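Wanted: a field organizer who likes doorbells (Escobedo for County Clerk)
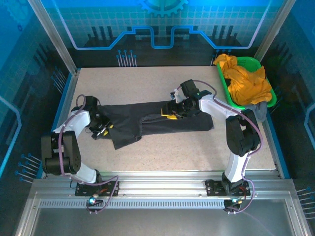
Hi, I'm Getsemaní Cisneros, and I run the field side of the Escobedo campaign for county clerk. Field side means doors, phones, yard signs, rides to the polls and a whole lot of spreadsheets. I've been doing it alone since December and I need a second person, badly!

I know county clerk isn't the race people stay up late for. It's the one I care about most, though. The clerk's office decides where the polling places go, how long the early vote sites stay open and whether somebody picks up the phone when you call with a question about your ballot. We lost this seat by 221 votes last time (I can still tell you which precincts, and I will, probably in your interview). I went back through the turnout lists over the winter and found 2339 people in the Wotari precincts who voted in the general four years ago and then skipped the last one. Those are the folks you'd be talking to.

So what would you do all day? Mornings are slow. You'd come in at 10, print walk lists, call back anybody who left a message and get the sign orders straightened out. Afternoons and evenings you're out. I like to be on doors by 4 and off them by 8, and I'll walk with you for the first couple of weeks so you get a feel for how we talk to people. We don't read off a script much. We ask what's bugging them, write it down and move on if the dog is barking.

You'd also have your own turf, which is everything east of the rail line plus the Ustix apartments. The apartments are tricky because you need to be let in, and the manager is friendly but hard to catch. If you're good at charming your way past a front desk, please say so in your email.

Things I need from you: a driver's license and a car that starts, comfortable shoes, and evenings and weekends free through the election. Spanish is a huge plus, and I'd put it ahead of campaign experience. I don't care if you went to college. My best canvasser ever came from selling gym memberships, and before this I did hair. You do need to be okay with people closing the door on you, and you need to write things down the same day, because I can't read minds and neither can the voter file.

Pay is $28 an hour, plus mileage. Some weeks will be light and the last three will be brutal, with overtime paid for anything past 40. We don't have health insurance to offer, I'm sorry to say, but there's a monthly stipend of $80 for your phone. The job ends the week after the election. If we win there may be openings in the office, but those get posted and filled the regular way, so please don't take this job counting on one.

Our office is upstairs on Liltosine Street, over the tax place. There's no elevator. If stairs are a problem, tell me and we'll set you up to do the desk work from home and meet you at the staging spots, I've done it before and it went fine.

To apply, email me a resume or just a few paragraphs about yourself, and tell me about a time you changed somebody's mind (or they changed yours, that counts too). Two references, please, and at least one should be a person you've worked for. Put "doors" in the subject line so I can find it. I'm reading these as they come in and I'll write back to everyone, even if it takes me a few days.

You don't have to live in the county, but you'll be driving here a lot!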